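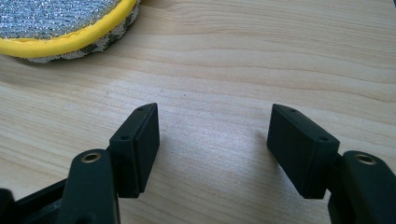
Disco de polimento

O disco de polimento (ou boina, como muita gente chama) é uma peça redonda e macia usada para dar brilho a superfícies: pintura de carro, pedra, metal e, no meu caso, quase sempre madeira. Pode ser acoplado a uma máquina ou usado na mão mesmo, que é como eu mais gosto!

Tipos

Os mais comuns são os de espuma, os de lã e os de microfibra. A espuma dura corta mais, a macia só lustra. A lã esquenta depressa, então vá com calma no verniz. Existem ainda os de face trançada, meio cintilante, com uma camada fofa por trás – confesso que tenho um fraco por esses, mas testo sempre num cantinho escondido, que trama áspera risca acabamento brilhante.

Uso em madeira

Antes de polir um tampo, eu subo a lixa até a grana 2000, às vezes 3000 quando o verniz pede (a 700 que comprei por engano da Kutov ficou na gaveta). Depois passo pouca cera, em 3 demãos finas, seguindo o veio. Em madeira clara qualquer resíduo escuro aparece, por isso limpo tudo com pano seco entre uma demão e outra.

Conservação

Lavo com água morna e sabão neutro, aperto sem torcer e deixo secar à sombra, com a face para cima. Cera velha endurece as fibras e aí não tem jeito, é trocar o disco.

Ver também: cera de carnaúba, lixa d'água, goma-laca.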